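Tomby Bath Toy Range
Minutes of the Product and Packing Meeting
Held 16 March 2025, Darkum building, second floor meeting room

Chair: Guilan Kong
Minutes: Vasilică Lungu
Also represented: Suso (packaging), Harasym (retail)
Apologies: none received

1. Minutes of the previous meeting

The December minutes were accepted with one correction. Under item 3, "carton insert" should read "carton divider." The file copy has been changed.

2. Matters arising

2.1 The revised care leaflet has gone to the translator. Text is frozen until it comes back.

2.2 The shelf label with the old article number has been withdrawn from the Harasym order sheet. Stock of the old label is to be scrapped.

2.3 The question of a squeaker in the duck was closed in December and was not reopened.

3. Color assortment

3.1 The set remains at four ducks: blue, green, red and yellow. Harasym asked again for an orange body. The chair noted that the beak is already orange on the blue duck and that an orange body would need a different beak color, with new paint masks. The request was declined for this production run.

3.2 The meeting looked at the four colors together on the sorting table, with the blue tray inside the orange tape.

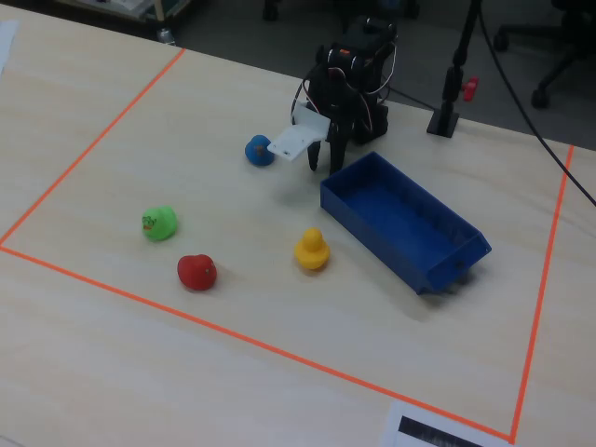
Item 3.2. Four-color set and blue tray, taped work area.

3.3 The green and the blue were judged far enough apart to be told from each other by a packer working at normal speed. Suso asked for the comparison to be repeated under warehouse lighting, which is yellower than the lighting upstairs. Agreed.

3.4 The printed face was discussed. Harasym prefers the mouth in its present reddish shade on all colors. On the red body the contrast is lower, and a darker mouth will be tried on that color only. Paint cost is unchanged.

4. Tray

4.1 The choice lies between a tray closed on all sides and one with a lower end that lets the ducks slide out into the carton. Suso favors the lower end. It saves one lift per set, but ducks can leave the tray early if it is carried at a slope.

4.2 It was agreed to keep the rectangular shape and to test both ends over a run of 20 sets each. Drops, jams and ducks landing upside down are to be recorded separately. The previous test sheet put all three in one column and could not be used.

4.3 Tray color stays blue. A blue duck against a blue tray is harder to spot, and Harasym suggested gray. The chair preferred to settle the shape first. Carried over.

5. Carton

5.1 The outer carton will hold 12 sets. The earlier proposal for a taller carton was dropped after the pallet height was checked.

5.2 Suso presented two divider layouts. Layout B uses less board but presses on the tails of the ducks in the top layer. Layout A was chosen. Suso will send a corrected drawing with the flap fold on the long side.

5.3 First order quantity for Harasym is 333 cartons. The odd figure follows from the space booked and was accepted as it stands.

6. Shape and surface of the yellow duck

6.1 The chair raised the fold in the yellow body. A crease of this kind can hold paint dust after spraying and should be wiped before the face is printed. The matte finish is to be kept. Gloss samples received in December showed every fingerprint and were rejected at that time.

6.2 Wall thickness was discussed at length. A softer body is pleasant in the hand but may keep a dent if packed tightly. A stiffer body adds weight and cost. No change was made pending the divider test.

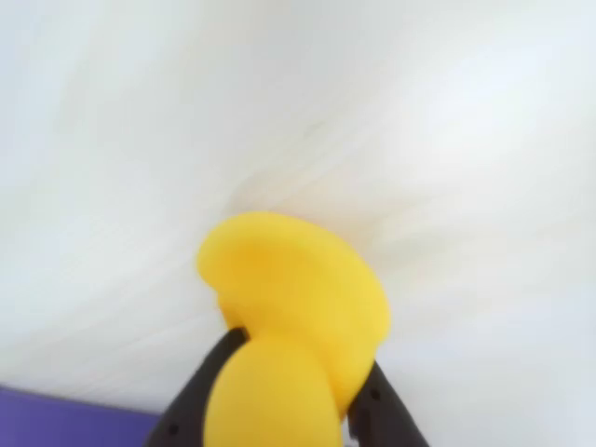
Vasilică Lungu objected that the divider test would not answer the question, as it runs for one day and a carton may stand in a warehouse for a whole season. He asked for a loaded carton to be left closed on the lower shelf and opened at a later meeting. The chair agreed, and the carton is to be marked with the date of closing.

6.3 Suso asked whether the dented body recovers in warm water. No data available. To be added to the test sheet as a separate line.

7. Any other business

7.1 The spare roll of orange tape is kept in the cabinet by the door - please return it there.

7.2 Harasym requested the barcode position on the retail box in writing. The chair will send it with the carton drawing.

8. Actions

Suso: color comparison under warehouse lighting; corrected drawing of layout A.
Guilan Kong: red body samples with darker mouth; barcode position to Harasym.
Vasilică Lungu: new test sheet for the tray run; closed carton for long storage.
Harasym: written confirmation of the first order quantity.

The date of the next meeting will be circulated with the drawing.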